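Tension-type headache

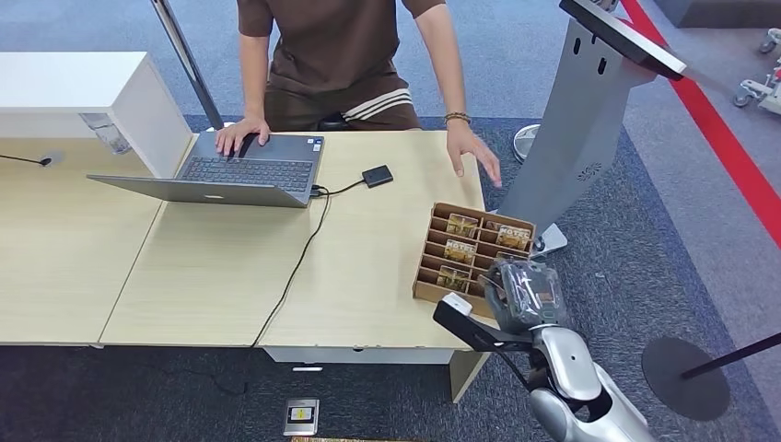

Tension-type headache (TTH) – dull, pressing pain on both sides of the head, like a tight band. Mild to moderate. Not the same as migraine; no throbbing as a rule, and nausea is rare.

Causes
Not fully understood. Stress, poor sleep, skipped meals and sore neck muscles are often named. Long hours in one position too.

Types
Episodic – comes and goes, fewer than 15 days a month. Chronic – 15 days or more, for over three months. Some people move from one to the other over the years.

Treatment
Simple painkillers, used sparingly. Taking them too offen can bring on more headaches. Heat, stretching and regular sleep help some people. Amitriptyline is sometimes given for the chronic type.

See also: Migraine, Cluster headache, Neck pain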